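Clidus Adds a Fitted Sleeve and Wrist Camera to Its Five-Digit Hand

The second hardware release of the Clidus hand is open for orders as of 17 August 2024. Readers who followed our January item on the first release will recognize the layout: four fingers, an opposing thumb, cable runs along the backs of the fingers, and a palm sized to bolt to most mid-weight arms. The changes are in the covering, the fingertip pads, the camera mount and the software license. We had a loan unit from Amrani, the regional distributor, for 29 days and ran it on our own arm.

The covering is now part of the kit. On the first release the palm and the back of the hand were exposed, and lint and tape scraps found their way into the knuckle joints. The new sleeve is a dark stretch fabric that pulls on over the wrist flange and stops just short of the finger roots. It comes off in a few seconds once the retaining band is released. Getting it back on takes longer. The ribbing has to run straight down the hand or the fabric bunches at the thumb base and limits how far the thumb can open. Amrani ships two sleeves per hand and sells more singly.

Finger segments are still bare metal with a black collar at the root. The pads are new. Clidus has moved to a softer rubber compound and now molds each pad to its own profile, so the set can't be mixed up during a change without the fit giving it away. Each pad is held by a single small screw. We changed a complete set in 14 minutes with the supplied driver, most of it spent on the thumb, where the screw head faces inward and the hand has to be opened fully under power to reach it. A service pose that opened the hand from the menu would help. At present the operator has to jog it there.

The camera mount sits at the wrist and looks along the fingers. It is fixed, with no tilt adjustment. Field of view is wide enough to keep the thumb and the fingertips in view together when the hand is pointed down, and the near side of the palm takes up the top of the picture at all times. Users who want a clear view of the work before contact will need a second camera on a stand. For checking a hold after the fingers close, the wrist view is adequate, with one limitation covered below.

Software is where most of the license cost goes. The bundled package, Otwood, handles calibration, grasp presets and logging. Calibration is run at power-up and after any pad change. It drives each digit to its stops in turn and writes the offsets to the controller. Presets are stored by shape class (cylinder, box, thin plate, handle) and not by part number. Each takes a diameter or width and a force ceiling. Logging records joint positions and motor current with the camera stream, on one clock. Export is to plain text plus a folder of stills.

Our test work was mostly on hollow cylinders, held at a slant and carried over open floor with no table under the hand. A light, glossy cylinder is a fair test of a soft pad, because the surface gives little to grip and the wall deforms if the force ceiling is set too high. With the cylinder preset at its default we saw visible squeeze on thin-walled parts.

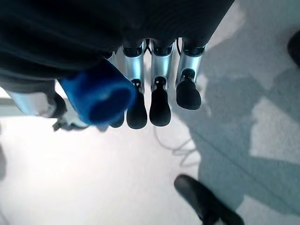

Dropping the ceiling to the second-lowest step cured this, at the price of slower closing. The preset also tends to put the load on the thumb side of the hand, and the fingers farthest from the thumb do little of the work on short parts. Clidus says a revised cylinder preset is planned and gives no date.

Occlusion is the limitation mentioned earlier. A part held against the thumb-side fingers hides them from the wrist camera, and the log then depends on motor current alone to say whether those pads are in contact. Otwood marks such intervals in the export with a flag, which is useful, but the flag is not shown live.

Lighting also matters more than the manual suggests. Over a pale floor the auto exposure favors the hand, and bright areas wash out. Fixed exposure is available under the advanced tab and is worth setting once per site.

The hand is sold in two versions. The standard kit covers the hand, sleeves, pads, camera and a one-year Otwood license. The service kit adds a spare pad set and remote support from Drurnbridge, which also does repairs at its own bench. Quoted delivery is 90 days for either. Owners of the first release can buy the sleeve and pads separately, but the camera mount needs the new wrist flange and is a factory refit.

Trial loans are arranged through Amrani, with a minimum period of 5 days. Borrowers supply the arm and its power supply.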